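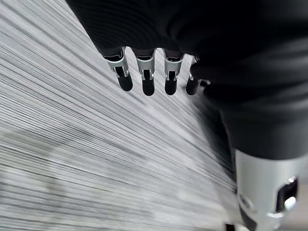 Shoes off at the door: do you ask guests?

lorell69
We're having family over in June and my partner wants everyone in socks or slippers. I think it's rude to ask. What do others do?

Mathias
Not rude at all. We've asked for years and only had two people grumble. Put the slippers where people can see them and most get the hint. 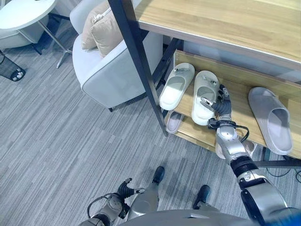
White slides on the lower shelf, grey carpet.

triretura
Disagree. My aunt has bad feet and can't stand for long without proper shoes. She'd never say so, she'd just stop coming. Carpets can be cleaned.

Mathias
Then you make an exception for your aunt. The rest can cope.

Trukenness
Slides are fine on carpet but I wouldn't give them to anyone using stairs. We switched to ones with a closed heel. Get bigger sizes too, as small feet can manage in a large slipper but it doesn't work the other way.
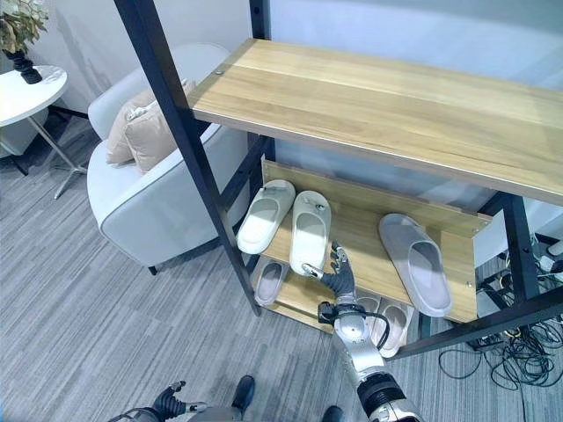 And wash them between visits. Ours go in at 30 and dry overnight.

triretura
I still wouldn't put my feet in a slipper someone else has worn.

Trukenness
Bring your own then, plenty do.

lorell69
Thanks all. I'll mention it when I send the invites and leave it up to them. Partner not convinced.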